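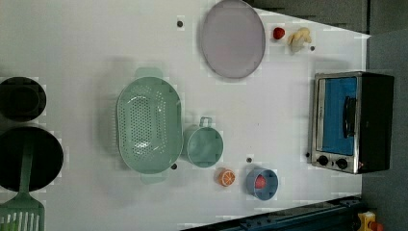
# Tracing a family's block through old land records

Most guides to this start by telling you to write down what the family remembers. Do that, but don't believe much of it. In my experience a "grant from the Crown" was usually a lease, the "thousand acres" was usually a good deal less, and the great-grandfather who cleared it alone had two brothers and a hired man.

I'll use the Pilleck estate throughout, as it's the one I know.

## 1. Pin down the parish first

Family stories name the nearest town. Land records name the parish, and the two often don't match. Everyone I'd heard from said the Ouazzani block was "at Menar". It was in the next parish along, and I lost most of July looking in the wrong bundle.

Find a parish map with portion numbers on it. Write down the edition as well as the number, as portions were redrawn and renumbered.

## 2. Get the portion number from two places

One source isn't enough. The printed estate list for Pilleck has 63 blocks and gives a holder for each. It looks very tidy. When I checked it against the rate books, 11 of the names were wrong, or at least wrong for the year stated.

Rate books are dull but they were kept by people who wanted money, so they tend to know who was on the land.

## 3. Read the lease file to the end

Copies cost money and it's tempting to order only the first few pages. Don't. The application says what somebody hoped for. The useful papers – arrears letters, inspection reports, the transfer – sit at the back. The Ouazzani file runs to 226 pages and the first mention of a second dwelling is well past page 100.

## 4. Be careful with indexes

The Vosport index is handy and I use it, but it was typed up from film and the spelling is hopeful. Try the name with the first letter changed. If you find nothing, that tells you about the index and very little about your family.

## 5. Write down what you didn't find

Keep a list of each series searched, the years covered and the spellings tried. It's tedious. I skipped it at first and ended up ordering the same empty box twice.

Last checked 25 August 2019. Reference numbers do get changed, so confirm them before you travel.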